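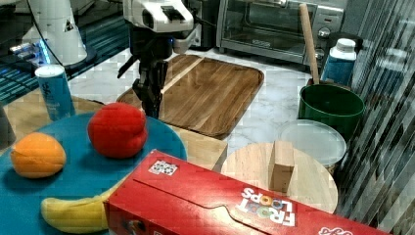 A toy tomato in red plush. Studunby's Cook at Home pledge is up for renewal in September.

Studunby says its Cook at Home pledge is saving families money. The numbers behind that claim are thin, and the town wants to spend more on it anyway.

In a four-page summary posted to the town website, the health office says households that took the pledge cut their weekly food spending by 27 percent. The pledge asks people to make dinner at home five nights a week and log what they spend in an app built by Traltow, a software company with an office downtown.

"These are real savings for real families," program manager Larasati Mangundap told the town council. "People are telling us they feel better and they have more left over at the end of the week."

Maybe they do. But the summary leaves out most of what a reader would need to check it.

Start with who was counted. The town says about 1,000 households signed up. The 27 percent figure comes only from those who were still logging their spending after three months, and the summary doesn't say how many that was. Asked for the number, the health office said it was "still being finalized," although the percentage based on it has been on a banner outside the library since spring.

That matters a lot. A family that tried the pledge, got tired of cooking and went back to takeout would probably stop opening the app. Under the town's method, that family's takeout bills vanish from the results. The ones left are the people it worked for.

"You'd see a drop even if the program did nothing," said Hafiz Wijaya, a retired statistics teacher who went through the summary line by line during public comment. "If you only weigh the people who come back to the scale, you're going to get a good-looking number."
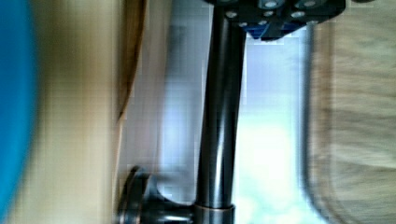 Then there's the question of what counts as food spending. The app lets users enter grocery bills and restaurant bills, but it has no place for school lunches, coffee bought on the way to work or the pans and gadgets people pick up when they decide to start cooking. Vendula Vondráček, who took the pledge with her two teenagers, said she stayed under her target every week and still isn't sure she came out ahead.

"I bought a slow cooker, I bought spices, I bought a decent knife," she said. "The app said I was doing great. My bank account said something a little different."

She likes the program, for what it's worth. Her kids now make dinner once a week, and she said she'd do it again. She just doesn't think the town can put a price on it.

The baseline is shaky too. Households were asked to remember what they had spent on food in a typical week before signing up. No receipts were needed. Most people are bad at this kind of guess, and someone who has just joined a program to save money has every reason to remember the expensive weeks.

Mangundap said the health office never claimed to be running a scientific study. That's fair, but the summary uses the word "proven" on its first page, and the council has been treating it that way. Council member Kamarul Sumampouw called the results "about as solid as it gets" before voting to move the renewal forward.

Sumampouw said later that he had read the summary but had not asked to see the data. "I trust our staff," he said. "At some point you have to go with what's in front of you."

Traltow has the data and isn't sharing it. The company said individual records are private, and they should be. But it also declined to release simple totals, such as how many households were active each week, that wouldn't identify anyone. Its contract pays $17 per enrolled household, whether or not the household ever logs a meal. 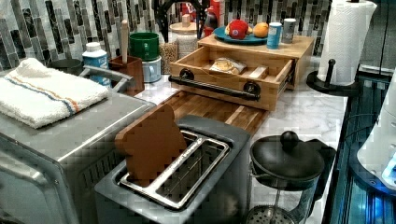 What the town wants next

The renewal would open the pledge to residents of neighboring Halim and add a free cooking class at the Ramora community center. It would also keep Traltow on the same terms, with no requirement that the company report how many people drop out.

The cooking class is the easy part to like. Residents who spoke at the meeting asked for it by name, and some said they had signed up for the pledge thinking a class was included. Mawar Mangundap, who would teach it and is no relation to the program manager, said her plan is to stick with cheap dinners made with what people already own.

"I can show someone how to stretch a chicken," she said. "I can't promise them a percentage."

Wijaya has asked the council to hold off on the app contract until the health office releases the dropout figures and compares pledge households with similar ones that didn't join. The health office said a comparison would be "considered for a future phase."

The council is expected to vote on the full renewal in September. The summary will be attached to the agenda, and as of now it is the only evidence listed.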